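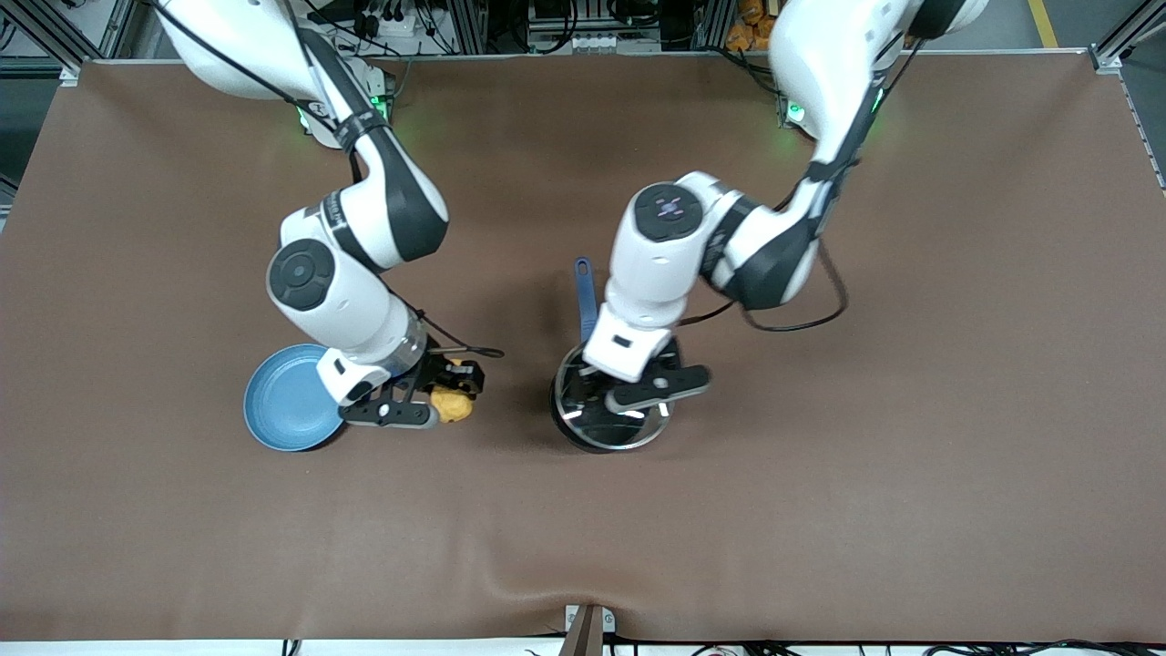
Play food wants plain plates, one reader wrote to me after the last gallery, because anything with a pattern on it swallows the small pieces whole. I've come round to that completely! My flowery set has gone back in the cupboard.

**Blue plate, brown mat.** Light blue with a raised rim and a slightly darker ring inside, and I love it against the smooth brown. The little yellow lumpy thing next to it could be a fried nugget or a bread roll, and I change my mind every time I look (nugget today).

## Toy kitchen gallery

Hello and welcome, updated 28/07/2022. I started this page when the Brandholm play kitchen came into the house and I got far too interested in tiny dinners. Since then I've been through a Grinside tea set, 2 boxes of Wojcik vegetables and a job lot of 80 mixed bits that smelled of somebody's loft.

If you're starting out, buy the plates first and go bigger than you think – food slides off the small ones and then it's under the sofa till October. I wash mine in a bowl with a drop of washing-up liquid and leave them on a tea towel overnight.

Still hunting for the Plollemus gravy boat, by the way. Any colour, chips welcome, lid or no lid. Drop me a line if you've got one going spare!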